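Plendent Returns the Pencil Pouch to Working Life

Stationery maker brings back its plainest product in August, with a longer zipper and fewer opinions

JUVTHORPE. Plendent, the maker of desk goods for people who lose things, will put its Lunde pencil pouch back on sale this August, after 2 years in which customers wrote in to ask where it had gone and were offered a very nice folder.
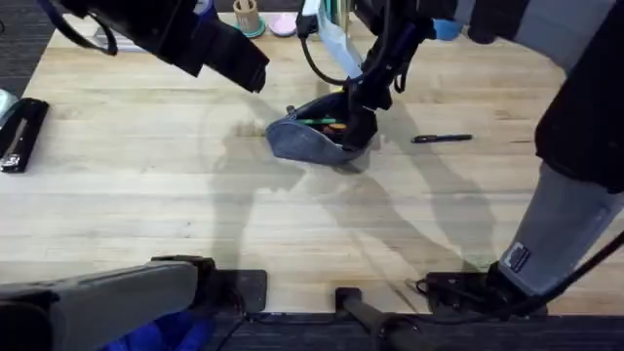
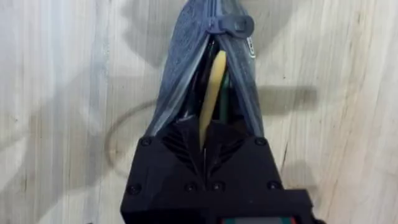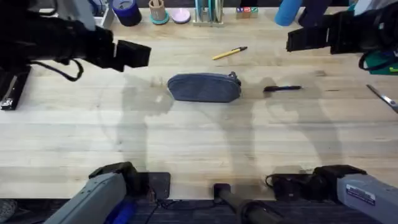 The Lunde was dropped when the company decided that the future of pencil storage was rigid. A hard case called the Baltik took its place. The Baltik had a magnetic lid, a fitted tray and a separate slot for an eraser of one exact size. It won praise for its looks and was returned in large numbers by parents whose children owned a different eraser.

"We made a case that told you how many pencils to have," said Melahat Kahraman, head of product at Plendent. "People have the number of pencils they have. Some of them are chewed. I received 2,610 messages on the subject and I read them all, including the one that was a poem."

The returning Lunde is a soft pouch that opens along the top and closes with a zipper. Plendent has tested a number of improvements to this idea over the years and has kept two of them. The zipper now runs farther around the end, so that a hand can get in without scraping its knuckles, and the lining can be pulled inside out to shake off pencil shavings, crumbs and whatever it is that collects in the corners by November.

A third improvement, an inside pocket for valuables, was removed after a trial with families in the Juvthorpe area. The pocket was used mainly for gum.

The pouch will hold 20 standard pencils, or a smaller number of pencils along with the things that are really in there: a glue stick without a cap, half a ruler, a highlighter kept for sentimental reasons. Plendent does not recommend carrying liquid ink in it but accepts that this advice has never been followed by anyone under the age of 15.

Care instructions have been rewritten. The old label ran to four panels and warned against bleach, tumble drying, direct sun and "undue compression," a phrase that no one at the company could explain when asked. The new label reads: "Empty it first. Wash cool. Hang up." Kahraman said the first of these sentences was added at the request of everyone who has ever washed a crayon.

Customers who bought a Baltik and still like it have no cause for alarm. The hard case stays in the range, where it sells steadily to architects. Replacement erasers in the approved size can still be ordered, in packs that should last the average household until retirement.

The Lunde will be sold through stationery shops and by mail from the Juvthorpe warehouse, with first deliveries timed for the weeks before school starts. Shops that carried the earlier version can reorder under the old stock number, which Plendent never got around to deleting. Spare zipper pulls will be sent free to any customer who asks, including owners of older Lundes, some of which are reported to be in use as sewing kits, first aid pouches and, in one case, a home for a retired hamster's toys.

No slogan has been prepared for the launch. The marketing department put forward several, and they have been placed in a folder.

About Plendent

Plendent makes pouches, folders, notebooks and desk trays. The company is based in Juvthorpe, above a bakery, and would like to apologize to anyone whose notebook arrived smelling of cardamom.

Retailers may request samples and a price list from the Plendent trade desk, which opens after lunch. Please state the quantity wanted and whether zipper pulls are needed.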